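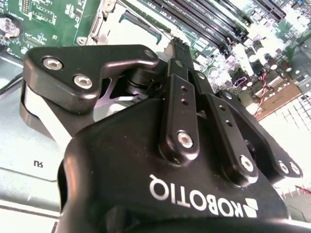
Tatiana Charvát
Senior Lecturer in Robotics, Drasard Institute

Chapter 5
Teaching by Demonstration

A two-finger gripper working over a computer motherboard has little room for error. Memory slots, capacitors and wires lie close together, and a path written in code must allow for each of them. In this chapter the task is shown to the robot by a person, who either guides the arm by hand or drives it by remote control. Section 5.1 covers hand guiding. Readers should first complete the safety exercises in Chapter 4.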